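Vemer heavy brown table covering, 5 metre roll: six months on

We bought this covering in August, after the white tabletops in the workroom had started to show their age. The tables themselves are fine. The surface marks easily, though, and every dropped screwdriver or dragged box leaves a grey line that no cleaner will shift. A new top from our supplier was quoted at 197 pounds before fitting, so a roll of something to put over the old one seemed worth trying first.

The Vemer covering comes as a single roll in a cardboard tube. It is dark brown, plain on both sides, and somewhere between thick paper and thin matting to the touch. The label calls it "bench sheet". We paid 30 pounds for ours through Cavent, with delivery to Zeltombridge included, and it arrived in two days. The tube had a dent at one end, which had creased the outer turn of the roll, so we cut that part off and used it to line a drawer.

Fitting it is simple but slow. The sheet has been tightly rolled and wants to stay that way. Our first attempt was to cut a length, lay it on the table and tape the corners, and by the next morning one side had lifted enough to catch a sleeve. What worked was cutting the piece, rolling it the other way around the tube and leaving it overnight with a couple of elastic bands on. After that it lay down properly. The instructions, printed on a slip inside the tube, mention none of this.

Cutting is easy with a sharp knife and a metal rule. Scissors leave a wavy edge. The roll is 98 centimetres wide, a little short of the full depth of our tables, so a strip of white is left uncovered. We have got used to this. Anyone wanting full cover on a deep table will need the wider version, which Cavent had listed as out of stock each time we looked. 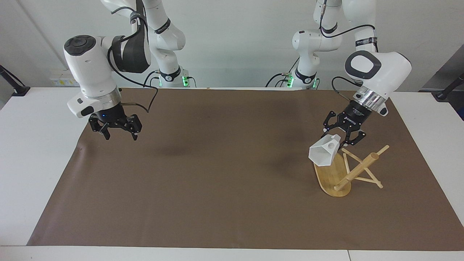
Moffat Workshop Group: Benches and Fittings

The colour was chosen for practical reasons and has turned out to be the best thing about it. White parts used to vanish against the white tops, particularly the small moulded ones, and we lost a fair number to the floor and the vacuum cleaner. On the dark brown they show up straight away. A cone-shaped piece in white plastic, faceted and with a little hole in one side, is now easy to find wherever it has been put down. Black parts are another matter. Rubber rings and short lengths of black cable are harder to see on brown than they were on white, and we keep a pale tray for those.

There is very little glare. The bare tops used to throw the ceiling lights back at you in the late afternoon, when the lamps are on and the daylight has gone. The covering has a dull finish and that problem has gone too.

For wear, I would call it fair. It takes knocks well and a dropped tool leaves a dent without going through. It does not like being dragged over. Something heavy with a sharp corner will scuff the surface, and the scuffs stay. Coffee is a nuisance: a small spill wiped up at once left a faint ring, and a larger one that sat over lunch made the sheet swell and cockle. We replaced that piece. Oil soaks in and leaves a darker patch, although nothing came through to the table underneath.

Cleaning is a soft brush and, if need be, a barely damp cloth. Dust shows up quite badly, more so than on white, so it gets brushed down most evenings. Pencil marks can be rubbed out. Marker pen cannot.

We have also tried the ribbed rubber matting from the same maker. It stays flat from the moment it is unrolled and shrugs off liquids, but it smells for weeks, costs a good deal more, and small round parts settle in the ribs. For general bench work I prefer the brown sheet. Near a sink I would buy the rubber.

One roll covered two of our tables with a short piece left over, which went under the label printer. The first length lasted around five months before it looked tatty enough to change.

Good points: cheap, quiet to put things down on, shows up pale parts well, no glare.
Bad points: curls when new, stains, not wide enough for deep tables.

Would buy again, and already have. The second roll came undented.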